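The Case for Boring Kitchens

My job, when people at parties insist on knowing, is gathering examples so that a robot can learn to behave in a kitchen. It lives in a simulator. So does the kitchen. Last July our team at Verley recorded 200 runs at the sink, and I have opinions.

The first is that we are all too fond of variety. Everyone wants a new faucet, a new wall, a Star Wars poster standing behind the drainboard. Fine. I like a poster as much as anyone. 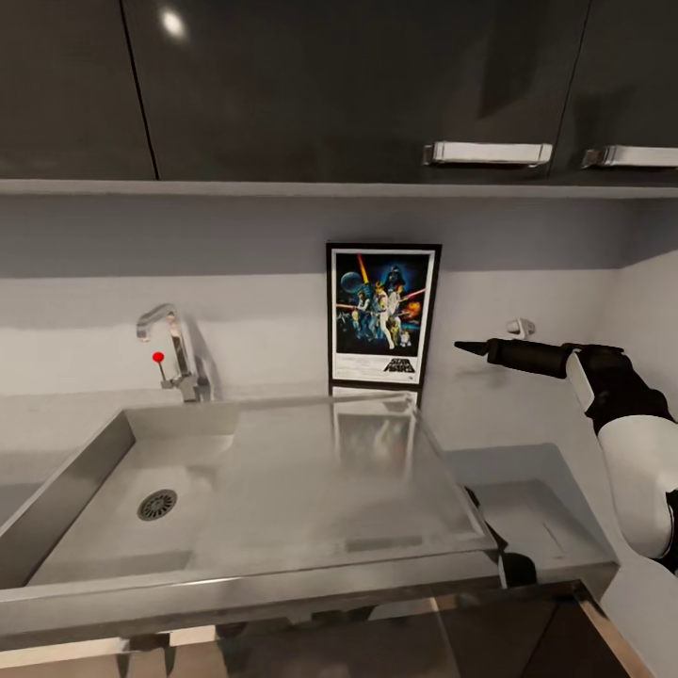 But variety in the scenery is cheap, and we buy it by the yard. Variety in how the arm moves is expensive, because a person has to sit there and steer it. Of our 200 runs, 27 were steered by Thabiso Zulu, who hesitates, overshoots and backs up. Elaine Figueiredo wanted them thrown out as messy. I wanted them framed.

A learner fed only on graceful reaches has no idea what to do after a clumsy one — and it will make a clumsy one. Give me five recoveries over another 18 cabinet finishes. Elaine still disagrees, and she has the delete key.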